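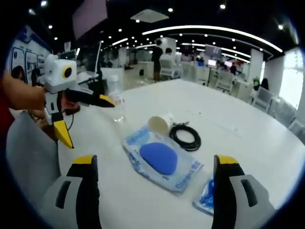
What goes first when you clear a shared table?
Trash and empties. Then anything with liquid in it, then cables, and the wipe-down comes last.

Housekeeping Basics, session 3 - table clearing
Notes by A-yeong Jin, for the Sunday group. Gaëtan Deschamps has the sign-in sheet, see him if you missed last time.

Sort before you move anything. Look at the whole table and put each thing in a group:
trash - wrappers, used paper cups, napkins
keep - water bottles, cables, chargers, pens
supplies - sponges, wipes, packs of anything
not sure - leave it, ask

Paper cups. A cup on its side gets picked up first, before your sleeve sends it rolling. Check for a puddle under it. Don't stack a cup you haven't looked into.

Bottles. Clear plastic on a white table is easy to miss, esp. under bright lights. Check the cap, then move it to the back corner or the side shelf. Half full is NOT trash. People come back for them and they get annoyed (ask Gaëtan about the Wolenau lunch).

Cables. Loose loop, about as wide as your hand, connector on the outside so you can see what kind it is. No tight wraps round the fingers. Never goes down next to a cup. If it has a tie use it, if not fine.

Packages. Crinkly plastic wrap looks like garbage when it isn't. Pick it up, feel if theres something in it. Unopened packs go flat in the supply bin, label up. Opened packs - fold the end under. Pads and sponges that have been used don't go back in with new ones.

Wiping. White tops show everything. 2 cloths, one damp one dry. Start at the far edge and pull toward you, overlap each pass. Round the rim too, people forget the rim. Spray on the cloth, never on the table if there is still a cable out. The small spray bottles hold 400 ml, refill from the big jug under the sink in the Caldeira room.

Practice, in pairs
One person sets up a messy table, other one clears it. Swap. 2 rounds each. Say your groups out loud before you touch anyting.

For next time: read the page on drawers, bring one cable from home that's a mess. Door opens at 9:30.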